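Reading time: 2 min

Setting up your Guleo self-watering pot

3. Fill the tank with 500 ml of tap water. I use an old jug, pour slowly and stop when the float bobs up (mine always sticks at first, so give it a little tap!).

4. Leave the wick alone for a day.

Caution: don't feed the plant yet. I did last November and lost a lovely fern.

5. Pick a bright spot away from radiators. A long table does nicely, and a folded cloth nearby is handy for drips.
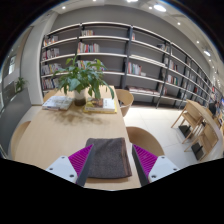
6. Check the float weekly and top up when it drops.

Related
Cleaning the Guleo wick
Plunau potting mix: which bag?
Repotting without the mess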